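Still buzzing from last night, and my ears are ringing, so excuse the rambling! Marnow finally played the Ellex and Sneha and I got there at 3 in the afternoon to be near the front (we were behind 19 people, all of them better dressed for rain than us). Doors didn't open till evening. I ate two samosas and half of Sneha's sandwich and regretted none of it.

The opener was Gaëtan Vasseur, just him and an acoustic guitar, and I went straight to the merch table after his set and bought the record. I never do that.

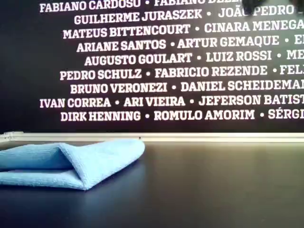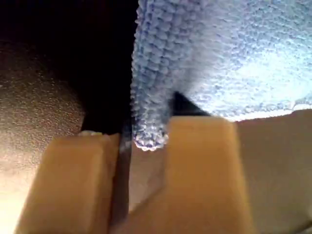
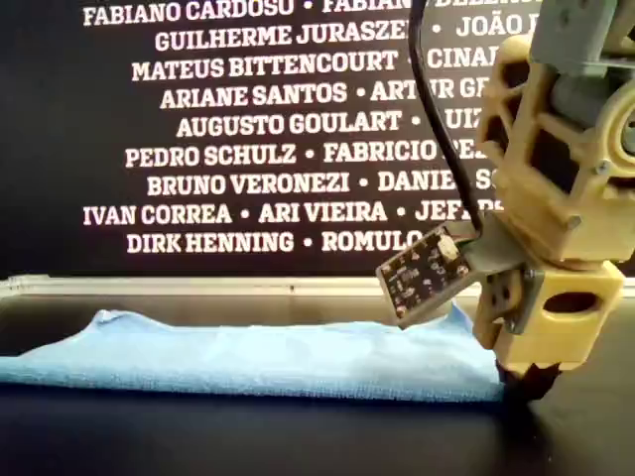
Blue cloth, three times over.

Then Marnow came on and opened with "Prajapati" — my favorite, first song, no warning! I screamed so loud that a man in front turned around. The room only holds 300, so when everyone sang the last chorus you could feel it in the floor. They skipped "Plasness" though, and Sneha is still sulking about it. She says they'd better play it when they come back in May.

Missed the last bus, of course. Jyoti came to get us in her pajamas and made us sing the whole set to her on the drive home. I owe her breakfast, and probably gas money too.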